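## Wrist harness care on the Jekutby cell

Verna Haddad has asked that the maintenance routine for our Jekutby cell be set down in one place, and this blog seems the proper home for it. The cell was commissioned in June under the Zacharias project and has now passed its first 100 hours of operation.

The harness at the gripper is inspected every 12 hours of running time. Power is isolated at the cabinet, and the arm is left to stand for 15 minutes before anyone reaches inside. Each conductor is then followed by hand from the wrist to its connector. Any cracked or flattened insulation is grounds for replacement, and the old harness is tagged and kept.

Fresh tape is applied in a single short band. Delia Moldovan prefers the band close to the gripper, where it holds the strands together but leaves them free to bend above it. I had previously used two bands - the second made the bundle too stiff at full wrist rotation. 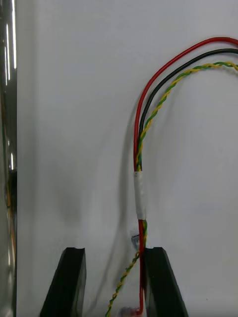
*Wiring at the gripper: red, black and the twisted yellow-green pair, held by one band of white tape.*

After any work on the wiring, the wrist is turned through its full range at 5 percent speed with the guard closed. The result is entered in the Hiltel log with the initials of the person who did the work. Spare harnesses are stored in the second drawer, under the torque wrench.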